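We bought the Clurnstead learning tower when our son was two and had started dragging a dining chair over to the counter every time I cooked. I had been putting it off for months. These things take up a lot of floor, and 75 dollars for the basic model seemed like plenty for a step with rails.

It came flat in one box. Assembly took me about 90 minutes, mostly on account of the platform, which has to be slotted in before the second side goes on. The instructions show this on the page after the one where you need it. The bolts are all the same length, so at least you can't mix those up. An Allen key is included, but use your own if you have one.

The platform has three heights. We started on the middle one and moved it down in June when he shot up. Changing it means taking out four bolts, so you won't be doing it back and forth between two kids. My friend Horácio has the Tekport tower, where the platform slides out, and for siblings I would look at that one first.

He climbs in by himself and has from the second day. He washes potatoes, tears lettuce, and stirs anything I let him stir. Some days he just stands there and eats the cheese. I have stopped handing him jobs and mostly let him pick.

The front rail is a good height and the feet don't slide on our tile. They do slide a little on wood. The finish has held up to water but not to turmeric. It weighs more than I expected, and he can't push it himself, so I still have to move it to the sink and back.

The listing says it holds 300 pounds. I have stood on it to change a light bulb and it didn't creak, but I would not make a habit of it.

I would buy it again. If you have a very small kitchen, get the folding kind and put up with the wobble.
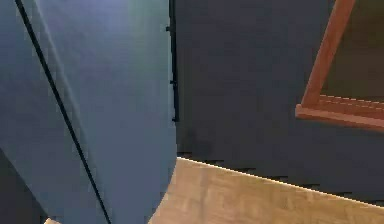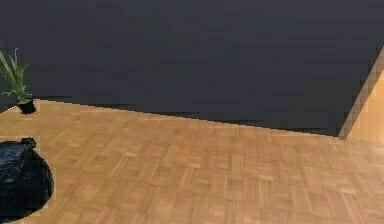 Pullenton, August 2022

Posted by Tihomir Đorđević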